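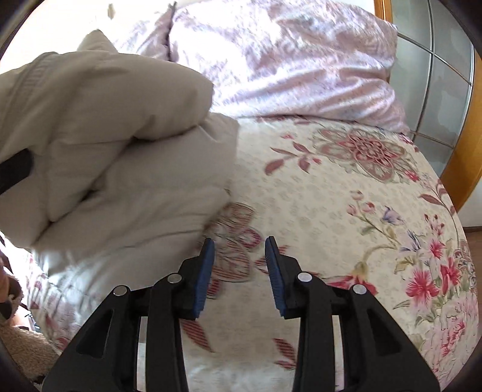 Chapter 6
Trade Secrets: What Counts, What Doesn't, and Who Gets Sued

Before You Start

Read the Nimeo v. Gallimer problem twice. We come back to it all chapter. Chapter 5 (patents) helps but you can get by without it. Bring the statute handout to class, the short one.

Key terms: misappropriation, reasonable measures, independent economic value, reverse engineering, injunction, inevitable disclosure.

6.1 The Opening Problem

Nimeo makes industrial glue. Small company, one plant, outside a town called Stotov. Its best seller runs on a curing recipe that took years to get right. No patent. The owners thought about it and said no, a patent gets published and then it runs out.

A senior chemist quits in May. Takes a job at Gallimer, a bigger competitor. On Jun 4, 2018, Gallimer announces a glue that cures in nearly the same time at nearly the same temperature. Nimeo sues. Wants an injunction and money.

Facts that come out later:

The recipe sat on a shared drive. 261 employees had the password. Same password for everyone, never changed.

The chemist signed a confidentiality agreement when hired. It says "company information" and not much else.

Gallimer's lab bought Nimeo glue at a hardware store and ran 926 tests on it. Some before the chemist arrived, some after.

A consulting firm, Wilczyńska, had the recipe too. Got it by email. No agreement of any kind.

So. Who wins? Write down a guess now, in pen. You'll want to check it againt what you think at the end.

6.2 The Basic Idea

A trade secret is information that is worth money because other people don't have it, and that the owner takes reasonable steps to keep quiet. Two parts. Miss either one and there's no trade secret, no matter how sneaky the other side was.

Most states have adopted some version of the Uniform Trade Secrets Act. Since 2016 there is a federal claim as well, under the Defend Trade Secrets Act, provided the secret relates to a product or service used in interstate or foreign commerce. The two overlap a lot. Plaintiffs often plead both.

No registration. No filing fee, no examiner, no certificate. Good for small companies, bad for proof. The owner has to show up in court and say exactly what the secret is, and a surprising number can't. "Our know-how" won't do it.

No fixed term either. A secret lasts as long as it stays secret. Could be a century. Could be a week.

6.3 Reasonable Measures

Reasonable, not perfect. Courts look at passwords, locked rooms, agreements, labels on documents, exit interviews, who got access and did they need it. Size of the company matters too. A bakery isn't held to the standard of a defense contractor.

Go back to the shared drive. There was a password, which helps Nimeo. Everybody had it, which hurts. The Wilczyńska email may be the worst fact in the file, so hold on to that one untill 6.5.

6.4 Improper Means

Theft, bribery, lying, hacking, breaking a promise to keep quiet. All improper. Buying a product on the open market and taking it apart is generally fine. So is coming up with the same thing on your own.

Gallimer will say its tests did all the work. Nimeo will say the tests went nowhere before the chemist walked in. Look at the dates in the lab log, Appendix 2, before reading on.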